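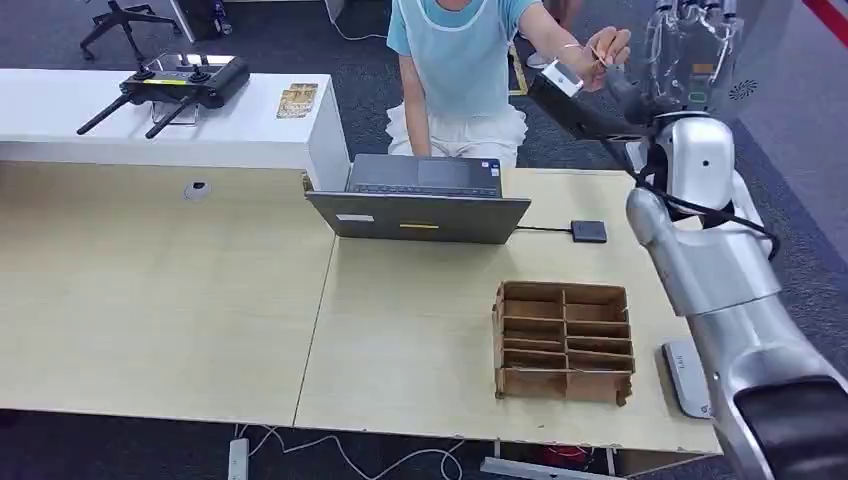
Der Facheinsatz Pustera ist ein offener Sortiereinsatz aus Karton für Schubladen, Regalböden und Arbeitstische. Wir verkaufen ihn seit drei Jahren in unserem kleinen Geschäft, und er ist bis heute der Artikel, nach dem die Kunden am meisten fragen. Die Trennwände sind aus dünnem Karton und bilden schmale Fächer in zwei Reihen. Auf dem hellen Tisch neben dem Laptop sieht man gut, wie wenig Platz der Einsatz braucht, auch wenn daneben noch gearbeitet wird. Die braunen Wände bekommen mit der Zeit leichte Spuren vom Gebrauch, die Funktion leidet darunter nicht.

Wofür ist der Einsatz geeignet?

Am häufigsten wird er für schmale und leichte Dinge benutzt: Stifte, Pinsel, Kabel, Garnrollen, Besteck für den Campingplatz, zusammengerollte Socken. In der Werkstatt nehmen ihn manche Kunden für Schraubendreher und Feilen. Für sehr schwere Teile empfehlen wir ihn nicht. Flüssigkeiten bitte nur in gut verschlossenen Flaschen hineinstellen.

Unsere Kollegin Mavis Nakamura benutzt zwei Stück nebeneinander im Packraum, einen für Etiketten und einen für Klebebandrollen in kleinen Größen. Am Mittwoch wird alles ausgeräumt und neu gefüllt, das dauert mit dem Einsatz nur wenige Minuten.

Lieferung und Aufbau

Der Einsatz kommt flach gelegt. Zuerst wird die äußere Schachtel aufgestellt und der Boden gefaltet. Danach steckt man die langen Trennwände mit den kurzen zusammen, die Schlitze müssen dabei gegeneinander zeigen. Zum Schluss setzt man das Gitter von oben in die Schachtel. Wenn es klemmt, bitte nicht drücken, sondern noch einmal herausnehmen und die Ecken gerade biegen. Kleber ist nicht nötig.

Einzelne Trennwände kann man weglassen, wenn breitere Fächer gewünscht sind. Die Schachtel wird dann etwas weicher an den langen Seiten.

Pflege

Mit einem trockenen Tuch oder einem weichen Pinsel reinigen. Karton mag keine Feuchtigkeit, deshalb ist der Platz unter der Spüle leider nicht der richtige. Kleine Risse kann man mit Papierklebeband von innen reparieren.

Passendes Zubehör

Vestidex - beschreibbare Etiketten aus Papier, 9 Stück pro Bogen, ablösbar
Obi - Unterlage aus Filz, grau, gegen das Rutschen in glatten Schubladen
Rusta - Deckel aus Karton, passend für Pustera, auch zum Stapeln

Die Deckel von Rusta sind im Moment knapp, die nächste Lieferung erwarten wir im Dezember. Wer schon bestellt hat, bekommt sie zuerst.

Bestellung

Der Einsatz wird einzeln oder im Paket mit 3 Stück verkauft. Unbenutzte Ware nehmen wir zurück, auch wenn sie schon aufgebaut war - bitte dann wieder flach legen und die Trennwände mit einem Gummiband zusammenhalten. Für andere Maße schreiben Sie uns die innere Breite, Tiefe und Höhe Ihrer Schublade in Millimetern.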